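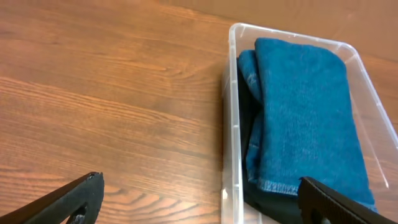
Most of what we get asked is about folding and bins, so folding and bins go first. Bostside runs a clothes swap and a storage shelf for people between flats, and everything on the shelf lives in a clear plastic bin. Clear so you can see what's in it without lifting the lid. Blue on top, black underneath, done. Long items get folded to a strip nearly the length of the bin, rounded fold towards the far end, hem towards you. If you can spot the hem you can spot the stitching, and people do ask about stitching. Updated 9/8/26, older printouts are wrong on the drop-off rules, please bin them.

Do I have to use your bins?
For the shelf, yes. For the swap, no, bags are fine. Shelf bins are lent, not sold. Bring it back with the lid.

Can I bring my own if it's the same size?
Ask Dehua first. The shelf is tight and a few millimetres matters. Tapered ones from the supermarket usually don't sit right.

How do I fold jeans and heavy cotton?
Legs together, seams matched, crotch point tucked in. Then in half, waist to hem, then once more if it's still too long for the bin. Don't squash. If there's a narrow bit left over, tuck it down the side between the fold and the wall, it stays put and you don't lose the space.

What about T-shirts, thin stuff?
Roll or fold, your choice. Rolled goes at the sides. Thin black things at the bottom please, they pick up fluff off everything else and it shows.

Heavy at the bottom or on top?
We used to say heavy at the bottom. Changed it in April. Heavy on top keeps thin things flat and you don't have to dig for the jeans, which is what everyone comes back for. Knitwear is the exception, never put weight on knitwear.

Should clothes be washed first?
Yes. And dry. Properly dry, not airing-cupboard-for-an-hour dry. Waistbands and pockets are the ones that catch people out. One damp pair of jeans and the whole bin smells by the end of the month.

Do you iron?
No.

Can I put shoes in with clothes?
No. Separate bin, or a bag hung off the end of the rail.

Lavender bags, cedar balls, etc?
Cedar ok. Lavender no, Mireille comes out in a rash and she does most of the lifting. No mothballs of any kind.

How much can I store?
Two bins per person, three for a family. If you need more tell us, there's sometimes slack in summer. The shelf holds 200 bins and it's nearly always full by autumn.

How long for?
Six months, then we ring you. Then we ring again. After that it goes to the swap. Please please update your number if it changes, most of the sad phone calls we have are about this.

What does it cost?
Nothing for the first six months. After that we ask for a pound a month per bin, if you can. Lost lids are two pounds.

How do I label it?
Card inside, facing out, through the short end. Name, phone number, date in. Not tape on the outside, it leaves glue and somebody has to scrape it off. Not marker on the plastic either, even the ones that say they wipe off.

Can I leave valuables in the pockets?
No!! Check every pocket before you fold. Keys, bank cards, a passport once. We don't go through pockets when things come in and we can't be responsble.

Are the bins locked up?
The room is locked. The bins aren't. Trinh or Halima will walk you in and you can take as long as you need at the table.

Can I use the table for sorting?
Yes, it's what it's for. It's wood and it marks, so no wet things and don't drag the bins, lift them. Leave it clear when you go.

My hem has come down, can somebody fix it?
Qianru does small repairs, hems and buttons mostly. Pin a note on it and leave it in the repair basket by the door, not in your bin or she won't find it. Zigzag or straight stitch, say which, otherwise she picks. Denim takes longer as she changes the needle. Zips, no.

What can't you take for the swap?
Underwear, swimwear, anything with a work logo, pillows, duvets. Single socks. Torn denim is welcome, it gets cut up for patches.

I can't get to you, can somebody collect?
Sometimes. Ring and ask, don't message, messages go to a phone that lives in a drawer.

The bin lid won't shut.
Then it's too full. Take the top fold out, press the air out of what's underneath with flat hands, try again. Still no? Second bin. Don't sit on it, they crack at the corners.

Can I swap what's in my bin half way through?
Any time we're open. Winter in, summer out, whatever you like. Change the date on the card when you do.

Anything else, ask whoever is at the desk.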